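Skurumix reissue - is the 2,000 run sold out already?

Posted by lovdale_lou, 8 August 2023

Got up early, had the tab open, refreshed like a maniac and still missed the colored vinyl. I've been waiting for these guys to reissue the first album since forever. Did anyone get one?

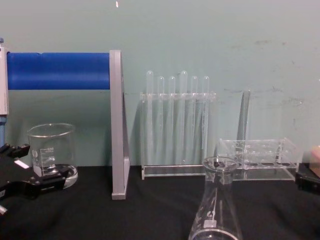 Zamfira Marinescu
I got one! Took me three tries because the cart kept emptying itself, but the confirmation came through in the end. The black version was still up when I checked out, so go look now if you don't mind plain black.

lovdale_lou
Black is gone too. I'm so mad. They said 2,000 copies and I really thought that would last past breakfast.

geertj
It's 2,000 across both colors, and a chunk of that goes to record stores. Call your local shop before you pay some flipper double. Mine had a sign-up sheet for it back in May.

tapehiss
Am I the only one who thinks the reissue isn't worth it? I heard the new master on the stream and the drums are way too loud. The original pressing on Tratis sounds warmer, and you can still find those if you're patient.

Zamfira Marinescu
Hard disagree. The old one was so quiet I had to crank it, and side two crackled on both copies I owned. I love what they did with the vocals on the new one, especially on "Dekker" - Annelies Maes finally sounds like she's in the room with you.

tapehiss
She sounds like she's in the room yelling at me. But ok, taste is taste.

lovdale_lou
Can we get back to my tragedy please, lol. Does anybody know what the bonus tracks are? The store page said 3 but didn't list them.

geertj
Two demos and a live take of the closing song from the Lovdale show. I was at that show! They played 15 songs and she forgot the words to one of them and just laughed through the whole second verse. Please let it be that one.

Zamfira Marinescu
The live one runs 8 minutes, so I'm hoping they kept the talking at the start.

tapehiss
Fine, I'd buy it for the live track. Not at that price though.

lovdale_lou
Update - called the shop downtown and they're putting one aside for me! Black, but I'll take it. Thanks geertj, I owe you one.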